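Suchbegriff eingeben Suchen Erweiterte Suche

4 Inbetriebnahme der Umwälzpumpe Londix im Gartenteich

Die Pumpe wird mit gefüllter Filterkammer, aber ohne Netzkabelverlängerung geliefert. Wer den Karton schon weggeworfen hat, sollte ihn wieder holen: Auf der Innenseite klebt die Seriennummer.

4.1 Aufstellen

1. Stellen Sie die Pumpe auf eine ebene Platte. Teichschlamm gilt nicht als Platte, auch wenn er so aussieht.
2. Halten Sie zum Ufer 20 cm Abstand.
3. Schieben Sie den Schlauch bis zum Anschlag auf die Tülle und ziehen Sie beide Schellen an. Eine Schelle hält ebenfalls, allerdings meist nur bis zum Wochenende.
4. Führen Sie das Kabel in einem Bogen nach oben aus dem Wasser.

Hinweis: Fische sind neugierig und werden die Montage begleiten. Sie brauchen nicht umgesetzt zu werden.

ACHTUNG! Vor jedem Griff ins Wasser den Netzstecker ziehen. Das gilt auch für kurze Griffe.

4.2 Erster Start

1. Stecker einstecken und 2 Minuten warten. Die Pumpe gurgelt in dieser Zeit und macht einen beleidigten Eindruck. Das ist die Entlüftung.
2. Durchfluss am Drehring einstellen. Stufe 4 ist für Bachläufe gedacht, in kleinen Becken erzeugt sie einen Whirlpool, um den die Seerosen nicht gebeten haben.
3. Zeitschaltuhr programmieren. Steht in der Anzeige »99«, ist keine Laufzeit gespeichert, und die Pumpe läuft, bis jemand sie abstellt.

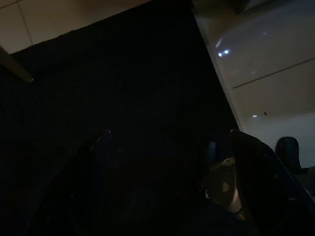
Iltumgate Wassergarten – Abteilung Technische Dokumentation

4.3 Reinigung des Vorfilters

1. Stecker ziehen (siehe oben, wir meinen das ernst).
2. Filterkorb mit einer Vierteldrehung lösen und in einem Eimer Teichwasser ausspülen. Spülmittel bleibt in der Küche.
3. Dichtring auf Risse prüfen und wieder einlegen. Bleibt nach dem Zusammenbau ein Ring übrig, beginnen Sie bitte erneut bei Schritt 2.

Hinweis: Dichtringe der Reihe Lunley passen mechanisch, dichten aber nicht. Das passende Teil finden Sie im Ersatzteilverzeichnis, Kapitel 9.

Stand: 05.01.2023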